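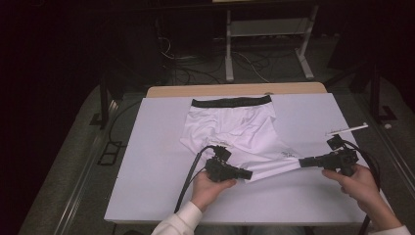

Two hand-held grippers on a pair of white briefs, white board under them.

Review: Niltbridge, software for cleaning and aligning demonstration data

I have used Niltbridge since April for our garment folding work. It takes the video of each gripper, estimates the path of the hand and gives one synchronized file for training the policy. We process 151 demonstrations per batch, and before this I did the alignment with my own scripts, which was slow and not very exact.

The time alignment is the best part. Left and right streams agree within 2 frames, also when one camera starts late. The tracking is good on a table with some texture.
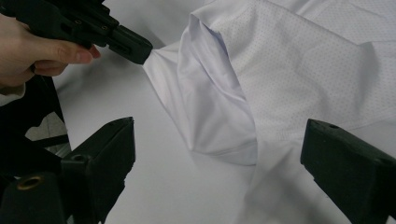
White cloth on a white table is more difficult. The tracker finds few points there and the path begins to drift, so in our batch it rejected 14 demonstrations. Zlatko Stojanovska told me to lower the contrast threshold, and then we recovered most of them. I wish this was written in the manual.

Export to our planner needs roughly 40 minutes per batch. The viewer is simple, but it closes without a warning if you have unsaved labels. Please correct this.

Four stars from five. I would buy it again.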